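Dark wood-grain tabletop shows every crumb, what should I clean it with?

Home Help > Surfaces and Furniture

Asked by pinedrawer in June
Views: 101

I have a reddish-brown tabletop with a wood-grain finish and a slight sheen. It sits between three pale walls, one behind and one on each side, so I can only get at it properly from the front. Along the front there is a curved silver metal rail, and below the rail is a row of vent slots.

The problem is specks. Any small light-colored crumb shows up on the brown, mostly near the middle and over on the right half. I have been wiping it with a damp paper towel and that leaves streaks. It also pushes crumbs toward the front, and I don't want them going down into the slots. I bought a bottle of Vuler wood cleaner but have not opened it, as the label says "sealed wood only" and I don't know if mine is sealed. I got the top secondhand 2 years ago with no paperwork.

What do I use, and in what order? Also, is there anything I should not put on it?
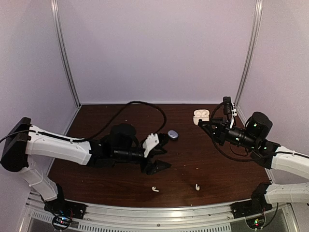
oldbrushes
Member, 100 posts

Stop using paper towels. They drag grit over the surface and you will dull the sheen. Get a soft dry brush, the kind sold for drafting tables, and a microfiber cloth.

Pick up anything loose that is lying on the top first. Brush from the front toward the middle, away from your slots, and take up the pile with a hand vacuum or a piece of folded card. Then wipe with the cloth barely damp, going with the grain, and dry it right away with a second cloth. The streaks are from water left sitting, or from too much soap if you use any.

For the sealed question, put one drop of water somewhere it won't be noticed and leave it for 6 minutes. If it stays as a bead and wipes off with no dark spot, the surface is sealed. If it soaks in, leave the bottle closed and stick with a dry brush.

Don't use anything with ammonia or bleach. Don't use furniture polish out of a spray can either. It feels nice for a day and then every crumb sticks to it.

pinedrawer
Original poster

Thank you. I did the water drop and it stayed as a bead, so I take it the top is sealed. I ordered a brush from Schouten.

One more thing I left out. There is a thin light strip running across the back where the wall meets the tabletop. Should I clean along there the same way, or will I push dirt in behind it? The side walls meet the back at silver posts with long grooves in them, and I think dust sits in those too. The walls are a pale purplish gray and I have never cleaned them.
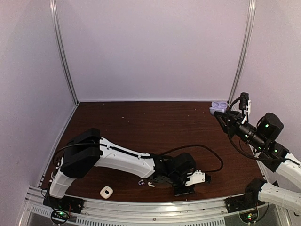
marlow_tidy
New member

just vacuum it

gridpaper6
Member

For the back seam, use a dry brush or a soft vacuum nozzle and run it sideways along the strip. Never push straight at it. No wet cloth there, water gets in a seam and the edge of a wood panel swells up. I lost a desk that way.

Grooves in the posts: a cotton swab or an old toothbrush, top to bottom. Do the posts before the tabletop or you will be doing the tabletop twice.

Walls: depends what they are made of, which you didn't say. Dry microfiber is safe on nearly anything. If there are marks, a little dish soap in warm water, tested low in a corner first. I used Orkness foam on some smooth white panels and it left a haze that took two rinses to get off, so I wouldn't bother with it.

I agree with the first reply about spray polish. I don't agree that you need two cloths. One is fine if you wring it out hard and fold it to the dry side.

pinedrawer
Original poster

Walls are smooth and plain, no idea what the material is. I will try dry first and do the posts before the top. Marking this as solved.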